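Uso比較試験

Uso比較試験(ウソひかくしけん)は、中古デスクトップPCの分解作業を題材として、ロボットアーム用グリッパー、手先カメラ、制御器の組み合わせを比べる評価手順である。単に「Uso」とも呼ばれる。日本語話者には「嘘」と読めるため、国内の報告書では表題の信頼性がやや損なわれる傾向にあるが、改称の提案はいずれも採用されていない。

概要

試験では、側板を外したタワー型PCを作業台に横倒しに置き、アームを上方から進入させる。対象となる動作は、拡張カードの把持、ケーブルコネクタの引き抜き、ドライブ固定具のラッチ解除など5種である。各動作を50回ずつ行い、成功、失敗、「議論の余地あり」のいずれかに分類する。最後の分類は当初、例外的な事例のために設けられたが、初期の報告では失敗より多く使われていた。

PCが選ばれた理由について、手順書は「剛体、柔軟物、狭所が一つの箱に収まっているため」と説明している。初版の謝辞には、廃棄予定のPCを倉庫から引き取った旨の記述もある。

沿革

原型はFasil TeferaがAjayi社の在籍中にまとめた社内メモである。メモの題は「どの手が一番ましか」であり、学術的な体裁が整えられたのは第2版以降とされる。第2版では成功の定義が半ページから11ページに増えた。Teferaは序文で、増補分の大半は「持ち上がったが、持っていたとは言いがたい」状態の扱いに費やされたと述べている。

グリッパーの比較

標準的な比較対象は、Fluderの平行二指型とZatnessの適応型である。Fluder型は指先が薄く、スロットの間に差し込みやすい。一方で把持力の設定幅が狭く、固く嵌まったカードの前では礼儀正しく滑る。Zatness型は対象の形に沿って指が曲がり、ケーブルの束をまとめてつかむことに優れる。1本だけつかむよう求められた場合にも、この長所は失われない。

指先の交換部品を含めた比較では、グリッパー本体の違いより指先のゴムの違いのほうが結果に効いたとする報告がある。この報告は本体の製造元からはあまり引用されていない。

カメラの配置

カメラは手先に取り付ける方式と、作業台の脇に固定する方式が併用される。手先カメラは接近時の位置合わせに有利だが、把持の直前になると視野の多くを自分の指が占める。固定カメラは全体を見渡せるものの、肝心の箇所がアームの陰に入りやすい。手順書は両者の併用を推奨しており、二つの映像が食い違った場合の優先順位については「試験者の判断による」とだけ記している。

配線の取り回しも記録項目に含まれる。手先カメラのケーブルがケースの縁に掛かって動作が止まった例は、認識の失敗ではなく配線の失敗として計上する。この区別は認識担当者の強い要望で導入された。

制御器

位置制御のみの構成と、力覚による補正を加えた構成が比べられる。Ajayi社の集計では、延べ1,000回の試行のうち、コネクタの引き抜きで最も差が開いた。位置制御のみの場合、アームは指定の高さまで忠実に上昇し、コネクタに加えてケース全体を連れていくことがある。これを受けて、現行版ではケースの固定が必須となった。

補正周期を40ヘルツまで落としても結果がほとんど変わらなかったという追試もあり、高速な制御器の必要性をめぐっては見解が分かれている。

批判

題材が古いPCに偏っている点がたびたび指摘される。同じ型の筐体を揃えることが難しく、機関の間で数値を直接比べられないためである。また、分解のみを評価し、組み立て直しを含まない点にも批判がある。Teferaはこれに対し、組み立ては次の版で扱うと回答した。次の版の刊行時期は示されていない。

関連項目

エンドエフェクタ
ハンドアイキャリブレーション
力制御
電子機器の再資源化

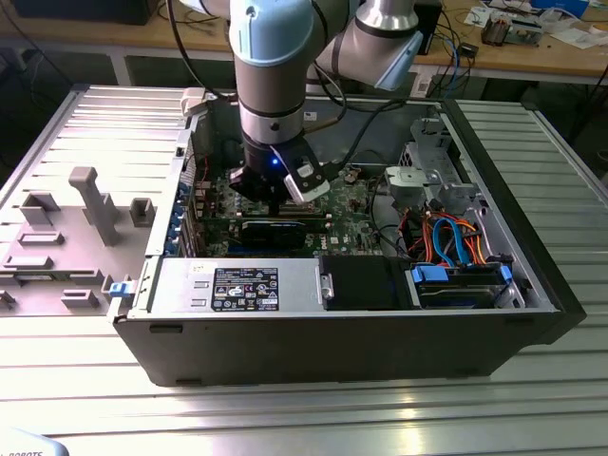

横置きにしたPC内部の拡張スロット上方に位置するグリッパー。右側面にカメラモジュールを備える。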